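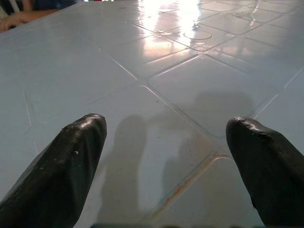 Slide 1. Light blue plastic, molded grooves, seats whoever gets there first.

Leave the table up while people find chairs. Good afternoon, thanks to Annick Poulain for the invitation and for the sandwiches. I look after shared kitchens for Besson, at the Nutville and Senham buildings. My title has the word "workplace" in it twice. In practice I wipe things and write emails about wiping things.

Start with the table. Ask the room who would buy a tabletop with grooves in it. (Wait. Somebody always raises a hand. Be kind.)

The grooves run in two directions and make a very nice grid of squares. Whoever designed it did not eat toast. A cloth goes over the squares and pushes everything into the channels, where it stays until you come back with a brush. Alper Karaca cleans it with an old dish brush, along the grooves one way and then along the grooves the other way, and finishes with a damp cloth. It takes him four minutes. It takes me longer and mine looks worse.

Point out the scuffs. Faint scratches, smudges, a few darker marks. Before I took the job, people had gone at marks like those with the green side of the sponge, which is how you get a mark and a scratch. House rule now: soft brush, dish soap, warm water, and if it's still there after two tries it lives with us.

If someone asks why we don't replace the table: the request went in. It is with Florian Chauvin. It has been with Florian Chauvin since November.

Next slide, the message count. The kitchen thread at Nutville reached 2287 messages before Jacqueline Besnard closed it. I read all of them for this talk and would like some credit for that. The table hardly comes up. A good many are thumbs. Most of the rest concern the refrigerator, and of those a surprising share are about one yogurt.

Pause for water. Then the fridge.

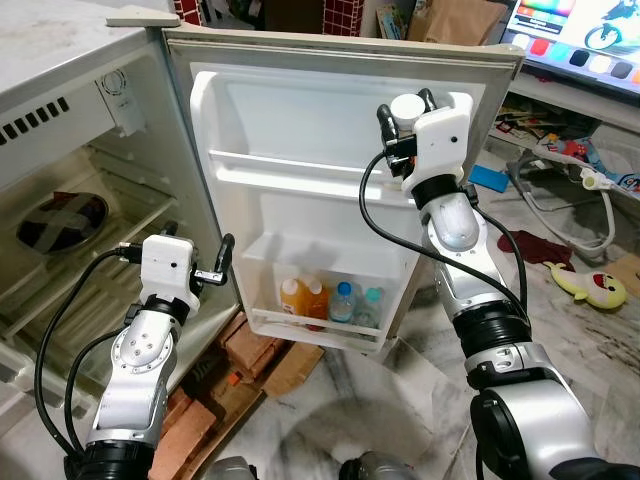
Ownership is the whole problem with a shared fridge. Everybody owns something in it and no one owns the fridge. We tried labels, which fell off, and then we tried a marker on a string, which left with the string. What has worked better is giving each part of the fridge a job and putting the list on the wall. Drinks go in the deep bin at the bottom of the door, and for once the slide backs me up: orange juice, water, caps on, standing in a row like they've been told. The rail above it is for sauces and small jars, and I will take an empty rail over the mustard collection we used to have. The wire shelf is for covered food only, one container per person.

Read out the rest of the wall list, slowly, people like to write it down:

Main shelf: covered, named, dated.
Crisper: fruit and vegetables. Cake is not a vegetable. (This line was added after an incident.)
Freezer section: ice packs and nothing else.
Thermostat dial: leave it alone. If you think it's too warm, come and find me.

Say a word about color. Plastic of a certain age goes yellowish and people take it for dirt. Perrine Collet spent a lunch hour on the door of the Senham fridge, bought in 1998, and got it exactly as cream as it had been that morning. Wash off what comes off and then go and sit down.

Clear-out procedure, if we're on time. Notice goes up two days ahead. On the day, everything comes out onto the table, shelves get washed in the sink, seals get a cloth around them, and anything without a name goes. Do not hold things up and ask whose they are. You will be there until dinner and someone will claim the soup.

If we're running late, skip the Plelletti cleaning paste story. If we're early, tell it, but leave out the ceiling.

Questions. Likely ones:

Does the company pay for milk? No.
Can we have a second fridge? See Florian Chauvin, above.
What happened to the yogurt? I've been asked not to discuss it.

Copies of the wall list are by the door. Take one for your own kitchen and change the name at the bottom, please, I get calls.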